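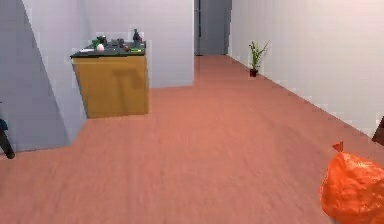 *The hallway, with the plant keeping to its wall.*

## Hello from Wullolent

I started Wullolent because I kept getting into arguments about television at other people's dinners. Good arguments, mostly! Whether the third season of something had been ruined by its new showrunner, or whether you're allowed to like a finale everyone else hated. Somebody would start clearing plates and I'd still be going on about the cold open. My sister suggested I find a room full of people who had signed up for this on purpose, and so I did.

We're a small school for people who love TV drama and want to get better at watching it, writing about it or writing it. Most of our students have day jobs. Some want to be critics, a few have a pilot in a drawer (there is always a drawer), and plenty just want a reason to leave the house on a weeknight and talk about courtroom scenes with strangers.

## What we teach

The course people know us for is **Watching Closely**. It runs for 11 weeks and we spend the whole time on a single season of a single show, an episode a week, with one spare session at the end if we've fallen behind. We always fall behind. You watch at home first, then we go through it together with a lot of pausing, and I should warn you that I'm the one holding the remote and I pause more than most people can bear.

After that there's **Recaps and Reviews**, where you write 3 pieces and have each one edited properly, line by line, the way a decent editor would do it. I used to write recaps for a living, filing before breakfast with one eye open, and I learned more from the one editor who crossed things out than from anything I read. So we cross things out. We're nice about it.

The newest one is **Based on True Events**, and it's my favourite at the moment. It's all about dramas made from real cases and real scandals - what gets squashed together, which conversations had to be made up, who gets turned into a composite character and whether that's fair on the people who were there. We read old newspaper coverage next to the scripts. I've changed my mind about several shows I used to defend quite loudly.

Groups are kept small because a discussion with too many people in it turns into a queue.

## Where we are

We're upstairs in the Pakzad Building in Hillville, above the travel agent. For our first couple of years we were over in Estness, in a borrowed room behind a dance studio, and if you took a class there you'll remember trying to follow a hushed confession scene while 2 dozen feet practised tap next door. I do miss the rent. I don't miss the tap.

Hillville suits us better. The train station is a short walk, there's street parking after six, and the bakery on the corner stays open late enough that you can turn up with something in a paper bag. Please do, but nothing crunchy during the episode. If stairs are trouble for you, let me know when you book and I'll organise the lift key for you.

## Things people ask me

**Do I have to have seen the show already?** No, and I'd almost prefer you hadn't. If you have, keep the ending to yourself. We've had one spoiler incident and it took the group weeks to recover.

**Is it snobby?** I hope not. We've done prestige dramas with no jokes in them and we've done a soap, and the soap classes were the better ones. A hospital show made on no money with a new script every five days has a lot to teach you about getting people in and out of a room.

**Will you read my pilot?** If you're enrolled, yes, the first 2 scenes. I'm slow, but I read every word and I'll write you proper notes.

**Do you hand out certificates?** We don't. You'll get a reading list and probably some new friends to text during season finales.

## Coming along

The next round of classes starts in January, and each course costs the same whether you book early or late (I could never keep track of the discounts). Concession places are 100 dollars, and you don't need to show me a card or tell me your life story to ask for one.

Use the contact form to book, or just to tell me what you're watching. I answer everything myself, usually at night with the telly on, so forgive the odd typo. And if you've got strong feelings about opening credits - skipping them, I mean - put that in as well, so I know who I'm dealing with.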